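How Drorkau got from bicycle pumps to ship valves: a chat with Siwan Pugh

I'd been told to look for the gate with the brass pump handle on it, and I still drove past it twice. Drorkau doesn't go in for big signs. The company has been on the same street in Braldale since its founder, Henok Ayele, rented half a dairy there and started making bicycle pumps, and from the road you might still take it for a dairy.

Siwan Pugh met me at the door in work boots. She's the company's managing director now, the third person to hold the job, and she came up through the foundry, which she mentions early and often. (She mentioned it before I had my coat off.)

I wanted to start with the pumps, so we did.

"They were good pumps," she said. "A bit heavy. Henok thought everything should be repairable with one wrench, so he used a lot more brass than he had to, and the shops complained about what it cost to ship them. But we still get them in the mail! Somebody's grandfather had one, the leather washer has dried out, can we help. And we can, we still cut those washers."

How do you get from there to valves on cargo ships? I figured there'd be some grand plan behind it, and she laughed at me for quite a while.

"A ferry engineer rode his bike to work. That's the plan. He'd had one of our pumps for years and it never leaked, and he had a valve on his ferry that leaked all the time, so he turned up at the dairy with the valve in his saddlebag and asked Henok to look at it. Henok kept it for 18 days and sent back a different valve. Same fittings, everything else changed."

That valve became the Pevosano, and if you work around ships you've likely leaned on one. The company has redrawn it many times, but the body still comes apart with one wrench. I asked if customers care about that anymore. She said the people who buy the valves mostly don't and the people who have to fix them at sea very much do, and that a good part of the sales job is getting the second group into a room with the first. 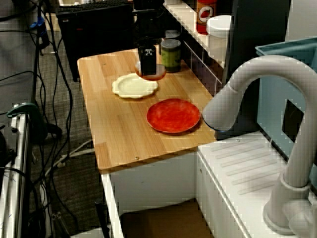

Does Drorkau still make everything in Braldale?

All the casting and final testing happens there, while the seals and smaller fittings come from the second plant, in Sugden, which the company bought when the old dairy building ran out of floor.

Sugden was the part of the story I knew least about, and it turned out to be the part she most wanted to tell. The plant used to belong to a competitor. When it closed, Dorothy Cropper, who was running Drorkau by then, went to see the machines with the idea of picking up a lathe or two at a good price.

"Dorothy came back and said she'd bought the lot," Siwan told me. "Building, machines, and she'd promised 29 people their jobs. She hadn't asked anybody. I was in the foundry at the time and I remember the shouting, you could hear it over the furnace. We were a careful little company and she had just spent everything we had."

Was it the right call? Siwan took her time with that one.

"It was the right plant. I think it was the wrong year. We had two bad winters after it, really bad, we were selling valves at a price I'm embarrassed by. If the seal work hadn't come in I don't think you'd be sitting here. Dorothy would give you a different answer, and she'd give it louder."

The seal work was Jianguo Ye's doing. He'd been at Sugden under the old owners, and he had a notebook of seal designs they had never wanted to pay for. Drorkau let him make three of them. One was a failure, one did all right, and the last is now inside every Pevosano that leaves the building. He's still there, by the way, teaching the apprentices. I met him for all of five minutes and he spent four of them showing me a drawer of seals that had gone wrong, sorted by what had killed them. I could have stayed all afternoon!

These days there are 305 people across the two sites. That's big enough, Siwan says, that she has stopped knowing everyone's name, and she doesn't like it. She eats lunch at a different table most days and goes over to Sugden every week, and she still gets it wrong.

"I called a man Peter for a whole year. He let me!"

I asked her what she thinks Henok Ayele would make of the place. People in her position usually have a nice smooth answer ready for that, something about vision. She made a face.

"He'd go straight to the scrap bin. That's what he did every morning, he'd tip it out and ask about every piece. He'd find something in ours he didn't like, and he'd be right. Then he'd want to know why we've got a marketing department."

They do have one, and it's run by Rosário Magalhães, who joined us toward the end with a box of old catalogs under her arm. She's putting together a company history and has been driving around collecting stories from retired staff. The trouble, she said, is that they don't agree. She has several versions of the ferry engineer's visit, and in one of them he came by bus.

"He had a bike," said Siwan.

"I'm only telling you what I've got on tape," said Rosário.

The catalogs are lovely things. The early ones show the pump next to a drawing of the wrench, with the price of the wrench printed larger than the price of the pump. Rosário would like to reprint a few pages in the history, if she can find cleaner copies, so anyone with one in the attic should get in touch with her at the Braldale office.

Before I left I asked about what's next, and Siwan was more guarded. There's a smaller valve in testing, meant for fishing boats, and she wouldn't give me a date for it. She did say it has failed its pressure test more than once, and that Jianguo has the pieces in his drawer. Then somebody came to fetch her about a delivery, and Rosário walked me out past the foundry and gave me a pump washer to take home.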